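Play Kitchen Corner: Gallery
Murbridge Toy Library
Home / Galleries / Play kitchen

The play kitchen is the part of the toy library that gets borrowed most and comes back most mixed up. We went through all of it in September, before the fall loan season opened. These are some of the pieces, with notes for families who want to know what they can check out and how the sets are put together.

Everything in the play kitchen is loaned by the tub. A tub goes out for 19 days and can be renewed once if there is no waiting list. Loose pieces are not loaned on their own, except for the bottles, which we keep on a separate shelf next to the dress-up rack.

The bottles are popular for diner and hot dog stand games. This red ketchup bottle has a white cap and a white label edged in pale green.
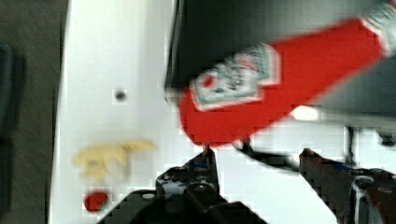
Stamatia Tsakiris wrote in to say that her two would not play restaurant at all until there was something to squeeze, and after that she was served lunch under the dining table every day for a month. She asks if mustard could be added. It is on the list.

Please send bottles back with their caps on. If a cap goes missing, tell the desk and we will look in the spares drawer before we charge for a replacement.

Tableware and toy food

The tableware tubs are made up from several donated sets, so colors do not always match from one tub to the next. Bowls, cups and plates are swapped between tubs when something cracks. The largest donation came from the old Drakos preschool when it closed, and a smaller one came from the Nutel lunchroom – mostly plates and cups. If your child minds about colors, come in and pick through the tubs at the counter before you check one out.

Toy food goes in a cloth bag inside the tub. Fruit is the first thing to turn up in the wrong bag, and we would like it back even if it is a season late.
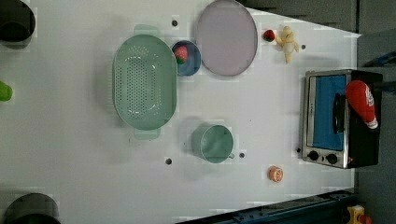
Sorting is slow work and it goes better on a big surface. We spread things out before they go back in the tubs, and pieces that belong to different games get pulled out at that stage. Small fruit hides easily in deeper dishes. The strawberry in the blue bowl is the kind of thing we check for, and the pale green colander gets a look too, as its perforations hold on to play dough. A wooden skewer clears them. The big mauve-pink plate takes up the most room in a tub and should go in first, flat on the bottom.

Washing

Hard pieces can go in warm water with dish soap. Soft toys and felt food should be spot cleaned only – please do not put them in the dryer.

Donations

We can use cups, bowls and spoons. We have more than 100 plates and do not need any more for now. Themis Kokkinos takes donations at the side door on Grorkomis Street until 2 in the afternoon.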